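Search this site
Type and press enter

Drying times, kitchen cloth, and a cheap humidity meter

Monday, January 16, 2023

The apartment in Pukutside has one kitchen window, and it faces a brick wall. Relative humidity in there sits in the low sixties most of the winter and goes to 82 percent when pasta is boiling. I know this because I bought a Dosik meter in the fall and left it on top of the fridge. It logs a reading every 11 minutes, an interval I did not choose and cannot change.

The question I wanted to answer was a narrow one. A wet hand towel in that kitchen starts to smell on the second day. The same towel in the bathroom, which is damper on average, does not. I wanted to know why.

My method was to weigh the towel. A kitchen scale that reads to the gram is enough. I weighed it dry, soaked it, ran it through the spin cycle, weighed it again, hung it up, and took a reading every hour while I was home. Dry weight was 712 grams for a stack of four. I then repeated the whole thing with paper towels as a control, and learned only that paper towels dry quickly and tear when you pick them up to weigh them.

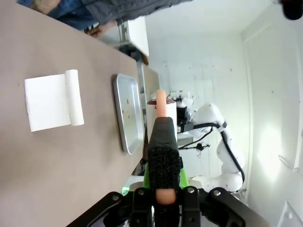
The first result was that average humidity mattered less than I had assumed. What mattered was air movement across the cloth. The bathroom has an extractor fan on a timer, and the kitchen has a range hood that recirculates through a charcoal filter and vents nowhere. With a small desk fan pointed at the towel rail, kitchen drying time fell from 18 hours to under seven, and the meter on the fridge barely moved.

The second result was about folding. A towel hung in half over a bar has two layers touching for most of its length, and the inside faces stay damp long after the outside feels finished. Touch is a poor test. Several times I would have called a towel dry when the scale said it was still holding a fair amount of water. Bunching is worse again, and a hook produces bunching by design. Hooks look tidy, so people keep buying them, and I own three.

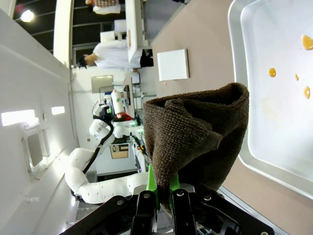
Brown terry cloth, gathered into deep folds.

Loop height seems to make a difference too, although my data is thin. The Jin towels have a low, tight loop and came in first every time. The Zaltton ones are heavier and took longest. I cannot separate loop from weight with only two kinds of towel, so I will not claim anything there. Fabric softener is another variable I left out.

Changes made so far: the hooks are in a drawer, there is a double rail with a hand's width between the bars, and the desk fan runs on a plug timer for two hours after dinner. The smell has not come back, but the heating has also been on more than usual, and that confounds things.

I will run the same series again in March with the radiators off. I also want a second meter at rail height — the top of the fridge is warm, and warm air reads drier than the air the towel is hanging in. If anyone has a meter with an adjustable interval that costs less than dinner out, leave the model number in the comments.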